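Consumer Behavior, Unit 3
Portion Size and Dish Size: How Much Should We Believe?
Notes by Sulastri Wijaya

You have all read that people eat less from smaller bowls. The claim shows up in diet books, cafeteria posters and, last June, in a sales sheet from Rundumard, which makes bowls. Treat it as a claim.

1. The basic story

The same serving is supposed to look bigger in a small dish, so we feel we have had more. Maybe. A visual illusion is easy to show on paper. Getting from there to fewer calories over a month takes several more steps, and most handouts skip them.
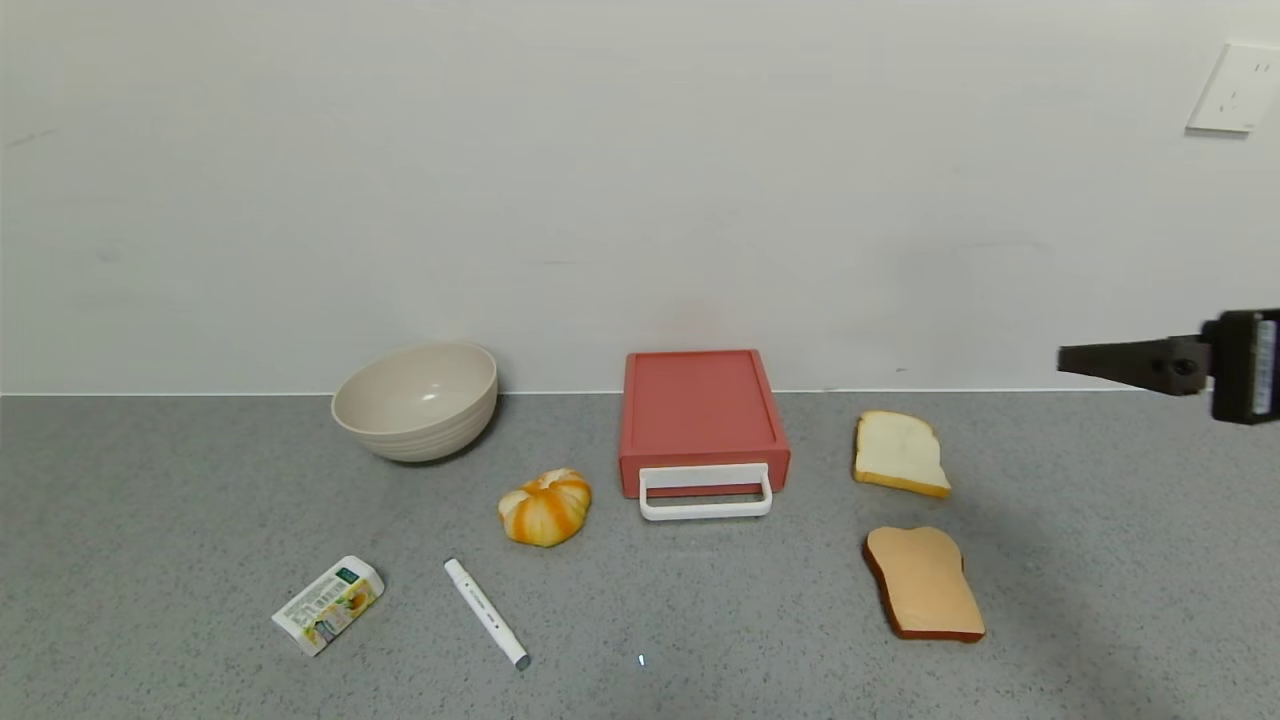
2. The Flolero lunch study

Read the methods section before the abstract. The sample was 18 office workers, watched over 3 lunches. The sheet quotes a drop of 100 calories per meal. Ask:

Who filled the bowls, the diner or the staff?
Were second helpings recorded?
What did people eat at four in the afternoon?

The paper answers the first question and is silent on the other two.

3. The Lau follow-up

Larger sample, 475 diners, self-served. The difference mostly went away. Lau blames the noisy dining room. I am not convinced, but a null result does not settle the matter either, and the bowls differed in depth as well as width.

For next class

Bring one page on the Akis report. Say what was measured, who paid for it, and what result would have changed the author's mind. If you can't find the last one, write that down.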